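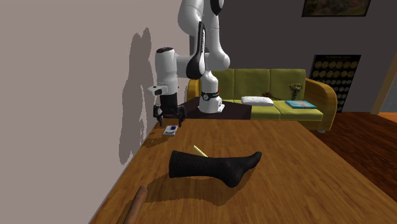 Keeping a Paper Backup of Your Bitcoin Wallet (Kitchen Table Edition)

I wrote my first recovery phrase on the back of a grocery receipt. Thermal paper! By October half the words had faded to a sort of gray smudge and I spent a whole evening with a lamp and a magnifying glass, guessing. There was only $573 in that wallet, but I still felt sick. So now I do it properly, at home, with stuff from the drawer.

What I use

A pencil (a plain soft one, it doesn't run if it gets damp), a couple of index cards, and two zip bags. Marisol Chávez, who got me into all this, stamps her words into steel washers with a hammer and a letter set. It looks great and it took her a whole afternoon. I may get there one day.

Writing it down

Turn your phone face down or leave it in another room. Never take a picture of the words, and don't type them into a notes app either. Print in capitals and number every word, then read the card back against the screen, slowly. I once wrote "word" eleven twice and left out twelve, so do check the last few!

Now the part people skip – test it before you send any real money. Put $9 in, wipe the wallet, restore it from your card, and see if the $9 is there. If it comes back, go ahead and move the rest.

Where it goes

One card lives at home, in a bag, inside another bag, away from the stove and the sink. The other is at my sister's in Lilmont in a sealed envelope. I'd skip the freezer and the cookie jar, those are the first places anyone looks. A small fireproof box is nice to have if you're keeping more than, say, some $500.

Once a year I get the home card out and make sure I can still read it – I do it when I change the smoke alarm batteries.

Donating from your wallet

A few readers asked. Get the address from the charity's own website, typed in yourself, never from a forwarded message or a comment. Compare the first six and last six characters after you paste. Send a small amount first and wait for it to confirm, and keep the receipt with your tax papers.

Next time I'll get to labeling old hard drives, I have a box of them.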